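How Robots Learn From Examples
Discovery pages for ages 8 to 11

Think about how you learned to tie your shoes. Someone probably showed you, slowly, and then you tried it many times. Some robots learn in a similar way. They are given a large number of examples, and a computer program looks for the patterns in them.

At the Trunitz Learning Center, robots are being taught to put parts into desktop computers and take them out again. The project is called Vasta.

What is an example?

In this project, an example is a record of one job done from start to finish. The job might be "pick up the hard drive and place it in the case." The record has two parts. The first is video from cameras, which shows what was on the workbench. The second is a long list of numbers that tells where each joint of the robot arm was at every moment.

Who moves the robot?

At this stage, a person does. A trained worker, called an operator, guides the robot arms using a set of controls. When the operator's hand turns, the robot's wrist turns. When the operator squeezes, the gripper closes. The computer saves everything as it happens.

Operators practice before their work is saved. A new operator completes 39 practice jobs first.

Why are so many examples needed?

You can recognize a chair even if you have never seen that chair before. A robot finds this difficult. If every example shows a part in the same spot, the robot may learn only that spot. For this reason, the operators change things between jobs. They move the case a little to the left, turn the tray, or choose a different part.

The goal for the first year was 2,000 examples. The team has now saved 3,662. Mistakes are saved as well – an example in which a part slips can show the robot how to recover and try again.

What does the workbench look like?

The computer case is placed on its side with one panel taken off, so that the arms can reach in from above. The parts wait in a tray next to it. 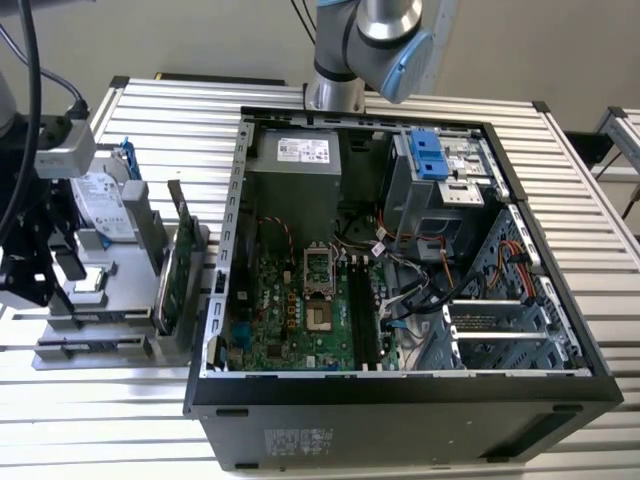
An open computer case on the workbench, with two robot arms. The tray on the left holds a hard drive and a green card.

What happens next?

Each example is checked by a person, who writes a short label such as "card placed" or "try again." The labeled examples are then given to the learning program. Afterward, the robot is tested on its own, without an operator. In the latest test it finished 88 jobs correctly.

Words to know

Gripper: the part of a robot that holds things, like a hand.
Joint: a place where a robot arm bends or turns.
Label: a word or short note that tells what an example shows.
Operator: a person who controls a machine.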